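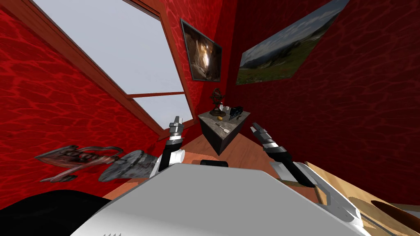
About Plikik

Plikik is a small evening language school in Westham, a short walk from the Lynch Road bus stop. We teach Spanish, Italian, Portuguese and German to adults, mostly beginners and people coming back to a language they last spoke at school. We opened in March with a single Spanish class and added the others as we found teachers for them. The name is made up and has no meaning in any of the languages we teach, although people do ask.

How we teach

Classes are small, with a limit of 10 people in each. A course runs for one term, with one evening class a week and a short piece of homework in between. The homework is usually a page of reading or a recording to listen to, and it should take you less than an hour. If you miss a class, the teacher will send you the notes and the word list.

We speak the language from the first evening. Teachers explain grammar in English when it saves time, but most of the class is spent talking in pairs and small groups.

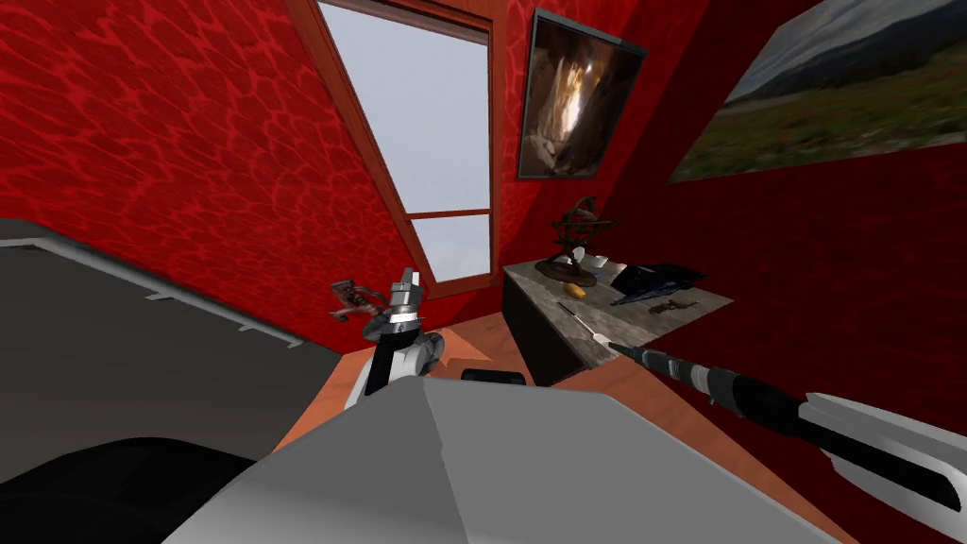 Pairs are changed every week so that you get used to different voices and speeds. Beginners often find the listening harder than the speaking, and we put extra time into it during the second half of term – railway announcements, weather reports, people ordering lunch.

We don't enter students for exams. If you need a certificate for work or for a visa, the college in Mirkport runs exam courses and we are happy to help you work out which level to apply for. Several of our students have gone on there after two or three terms with us.

Levels and fees

There are 3 levels: Beginner, Improver and Conversation. The Conversation groups have no textbook. Students bring a news story or a recipe, or whatever else they want to talk about, and the teacher corrects as they go.

The fee is £53 a term, which includes all printed material but not the textbook. You can pay in 2 parts, the first when you book and the second by the fourth week. We keep a shelf of second-hand textbooks, and these can be borrowed for the term if you return them without writing in them. Pencil is fine if you rub it out.

Our teachers

All our teachers are fluent in the language they teach and have taught adults before joining us. Most have other jobs during the day, including translation and school teaching, so messages are normally answered in the evening.
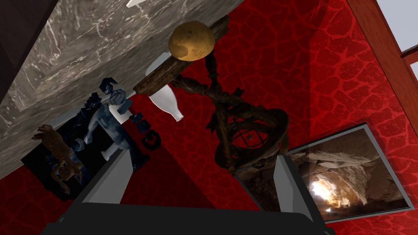
How do I know which level to choose?

Send us a message saying what you have studied and how long ago. A teacher will ring you for a chat of about ten minutes, partly in the language, and suggest a group. You can change level free of charge in the first two weeks if there is a place.

Can I join after term has started?

Up to the third week, if the group isn't full. After that we will add you to the list for the next term.

Page last updated July 25, 2020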